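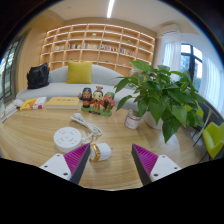 Moving a sourdough starter to a new apartment – will it survive the drive?

Jade Cheetham
Hi everyone! We're moving from Huson to Birkett in August, seven hours in the car with two kids and a very nervous cat, and I can't bear to leave my starter behind. I've kept it going for four years and it makes the nicest pancakes (my mother-in-law asks for them by name). Should I feed it before we leave or let it go hungry? And does the lid stay on? I keep picturing it all over the back seat.

oldmillkitchen
Oh, good luck with the move! I've driven mine much farther than that. Feed it the night before, put it straight in the fridge, and pack it in a cooler with an ice pack. Use a jar at least twice as big as you think you need and set the lid on loosely. Stand the jar in a bowl too – mine climbed out once on a hot afternoon and I was scraping it off a road atlas at a gas station. When you get there, give it a couple of feedings before you bake and don't fret if it's sluggish.

pete_r
Just dry some. Spread it thin on parchment, leave it till it flakes, put it in an envelope. Takes 30 grams or so of starter. Then who cares what happens to the jar.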